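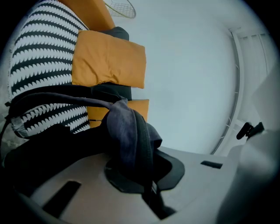

Clothes left on the sofa overnight pick up lint and lose their shape, so clear them before you start on the cushions. Shake each piece out, turn it right side out and lay it flat. Soft, brushed fabric like the dark cloth bunched up here needs smoothing by hand first, as the creases set if it is folded that way. Keep anything with a loose strap separate and tuck the strap inside the last fold. A bold black-and-white pattern hides dark fluff well, so run a lint roller over it anyway.

Ten minutes is enough for most sofas. Wash throws on cold and dry them out of the sun, as black dye fades to grey in a hot January.
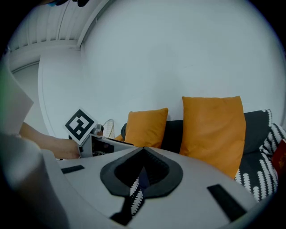

Airflow matters when you dry things indoors. Leave a gap between the airer and the wall, and open a door if you have one. A fan with a wire grille, like the one against the white wall, collects dust on the bars. Unplug it and wipe the grille with a damp cloth before pointing it at clean washing.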